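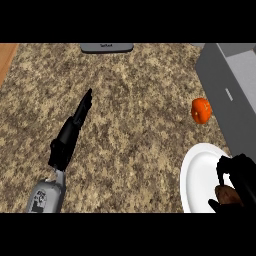 The granite, all its beige and brown flecks

I bought the house in Pesstead for the countertop. I know how that sounds! But you should have seen the rest of it — the stairs leaned, the bathroom was the green of old soup, and the agent kept steering me back to the kitchen like a man who knew what he had.

So I moved in one January with 12 boxes and a kettle, and by the second night I was talking to the granite. Just little things. Good morning, where did I put the can opener, do you think it'll snow. And on the third night, at 5:27 or close to it (I'd been up with a cough), it answered.

"Brasberg," it said.

I put down my tea very carefully. "Excuse me?"

"I'm from Brasberg. You never asked."

Well, no, I hadn't. I said I was sorry, and it said that was all right, the last people had only ever talked to the fridge. It told me about the quarry, and the cold up there, and a big flat neighbor it had been cut away from back in 1750, which struck me as early for a kitchen but I didn't want to be rude. The neighbor had gone to a hotel in Kosteo. They'd been close. I mean, obviously they'd been close, they were the same rock.

I looked up the hotel the next day. It's 1202 miles from my front door, and I don't like driving, and I had a leaky roof to pay for. I went in March anyway, with a loose chip from behind the sink wrapped in a sock on the passenger seat.

The lobby desk was beige and brown and speckled all over. I waited until the clerk went off to find my key, and then I set the chip down on it and said, "Somebody from home."

It was quiet a good long while. Then they both started talking at once.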